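3. 벽에 거는 수납과 '임시로 둔 것'들

3.1 왜 벽을 보게 되었나

처음부터 벽 수납을 연구하려던 것은 아니었다. 원래 내 관심은 서랍이었다. 사람들이 서랍 안을 어떻게 나누는지, 칸막이를 사는지 만드는지, 그런 것이 궁금해서 작은 작업실을 쓰는 사람들을 찾아다니기 시작했는데, 막상 가 보면 다들 서랍 이야기는 한두 마디로 끝내고 벽 이야기만 한참을 하는 것이었다(정말로 한참이었다. 녹음을 풀면서 몇 번이나 내 질문지를 다시 들여다보았다). 그래서 결국 나도 항복하고 벽으로 방향을 틀었다. 이 절에서는 그렇게 모은 이야기 가운데 철망 바구니, 걸이식 선반, 꽂이처럼 벽이나 봉에 매다는 물건에 관한 것만 추려서 적는다.

면담에 응해 준 사람은 모두 31명이고, 이 가운데 7명은 작업실을 다른 사람과 함께 쓰고 있었다. 직업은 제각각이다. 가죽을 다루는 사람, 악보를 옮겨 적는 사람, 집에서 시계를 고치는 사람도 있었다. 한 사람당 이야기를 나눈 시간은 길게는 최대 53분이었는데, 가장 길게 말해 준 분은 종이를 접어 상자를 만드는 분이었고 그 시간의 대부분을 봉의 높이에 관해 이야기했다. 나는 이 면담을 아주 좋아한다. 뒤에서 다시 인용하겠다.

3.2 비어 있는 칸에 대하여

Zhiqiang Tang은 'Stullent 보고서'에서 벽 수납의 빈칸을 두 종류로 나누었다. 곧 채울 칸과, 채울 생각이 없는데 남아 있는 칸이다. 나는 이 구분이 꽤 마음에 들었고 그래서 면담에서도 그대로 써먹어 보았다. 그런데 사람들이 영 곤란해하는 것이다! "채울 생각이 없는 건 아니고요, 뭐가 들어갈지를 모르는 거죠." 가죽을 다루는 분의 말인데, 비슷한 대답이 다른 면담에서도 계속 나왔다. 그러니까 빈칸의 주인은 앞으로 무엇이 들어올지 모르면서도 무언가 들어오기는 할 거라고 믿고 있는 셈이다. 이걸 Tang의 두 종류 중 어디에 넣어야 할지 한동안 고민하다가, 나는 그냥 칸을 하나 더 만들기로 했다. 이 글에서는 이것을 '기다리는 칸'이라고 부른다.

기다리는 칸은 주머니가 비스듬하게 층층이 달린 꽂이에서 특히 자주 이야기되었다. 이런 꽂이는 우편물이나 얇은 책자를 꽂으면 딱 좋은데, 작업실에는 생각만큼 우편물이 없다. 시계를 고치는 분은 부품 주문서를 꽂으려고 샀다가 주문이 전부 화면으로 바뀌는 바람에 쓸 일이 없어졌다고 했다. 그래도 떼지는 않았다고 한다. 떼면 벽이 휑하다는 것이다. 악보를 옮기는 분도 거의 같은 말을 했고, 나도 집에 하나 걸어 두고 있어서 할 말이 없다.

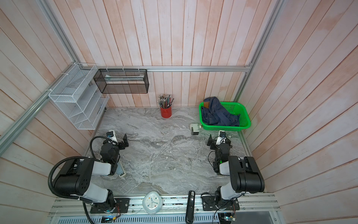

그림 2. 봉에 매단 철망 수납의 예. 왼쪽은 층진 꽂이, 오른쪽은 상자꼴 걸이.

반대로 상자꼴 걸이는 비어 있다는 말을 듣기가 어려웠다. 위가 평평하거나 턱이 있으면 사람은 거기에 무언가를 올려놓는다. 대개는 종이다. 영수증, 본, 설명서, 누가 적어 주고 간 전화번호. 종이 상자를 만드는 분은 이것을 '잠깐 선반'이라고 불렀는데, 그 잠깐이 얼마나 되느냐고 물었더니 웃으면서 작년 7월에 올려둔 것도 있다고 했다. 나는 이 말을 듣고 면담지 여백에 별표를 두 개나 쳤다.

3.3 무엇으로 묶는가

매다는 방법도 물어보았다. 솔직히 이 질문은 분량을 채우려고 넣은 것이었는데(지도해 주신 분이 이 대목을 안 읽으셨으면 좋겠다) 오히려 여기서 재미있는 이야기가 많이 나왔다. 고리를 쓰는 사람과 케이블 타이를 쓰는 사람은 자기 벽을 말하는 방식부터가 다르다. 고리를 쓰는 사람은 "옮길 수 있다"는 말을 자주 한다. 그런데 옮긴 적이 있느냐고 물으면 대답이 짧아진다. 케이블 타이를 쓰는 사람은 처음에는 임시로 묶었다고 한다. 제대로 된 고리를 사면 바꾸려고 했는데 고리를 사러 갈 일이 없었고, 그러다 그게 그냥 완성이 되었다는 식이다.

흥미로운 것은 케이블 타이의 색을 고른 사람들이 꽤 있었다는 점이다. 임시라면서 철망 색에 맞춰서 샀다는 것이다. Flonness 공동 작업장에서 만난 분은 검은 타이밖에 없어서 일부러 흰 것을 사러 나갔다고 했다. 나는 그 정도면 고리를 사러 가실 수도 있지 않았느냐고 물었고, 그분은 잠시 생각하더니 그건 또 다른 일이라고 대답했다. 이 대답을 나는 아직도 분석하지 못했다. 다만 '임시'라는 말이 품질이나 기간을 가리키기보다는 결정을 미뤄 둔 상태를 가리킨다고 보면 얼마간 설명이 된다. 색은 지금 고를 수 있지만 위치는 아직 고르고 싶지 않은 것이다.

같은 이야기를 Blackburn 쪽 작업실에서도 들었다. 그쪽은 건물 규정 때문에 벽에 구멍을 뚫을 수 없어서 모두 봉이나 틀에 매다는 방식을 쓰는데, 그 덕분인지 묶는 방법에 대한 지식이 대단했다. 무거운 것은 아래쪽도 한 번 더 묶어야 흔들리지 않는다든가, 타이의 남은 꼬리를 바짝 잘라 두지 않으면 소매가 걸린다든가. 철망을 파는 Zimier의 설명서에는 이런 내용이 한 줄도 없었다. 아마 쓰는 사람들끼리 말로 전해 온 지식일 것이고, 그래서 부록에 따로 모아 두었다.

3.4 이 절의 한계

면담만으로 쓴 절이라는 점은 분명히 해 두어야겠다. 나는 사람들이 자기 벽에 대해 하는 말을 들었을 뿐이고, 그 벽을 오래 지켜보지는 못했다. 기다리는 칸이 결국 채워지는지, 잠깐 선반의 종이가 언제 내려오는지는 같은 벽을 여러 차례 다시 찾아가야 알 수 있다. 또 응답자 대부분이 혼자 일하는 사람이라, 함께 쓰는 벽에서 누가 먼저 칸을 차지하는가 하는 문제는 거의 다루지 못했다. 공동 작업실을 쓰는 분들의 면담에는 이 문제로 다툰 이야기가 제법 들어 있는데, 아까워서 버리지는 못하겠고 여기에 넣자니 절이 너무 길어진다. 그래서 다음 절로 넘겼다.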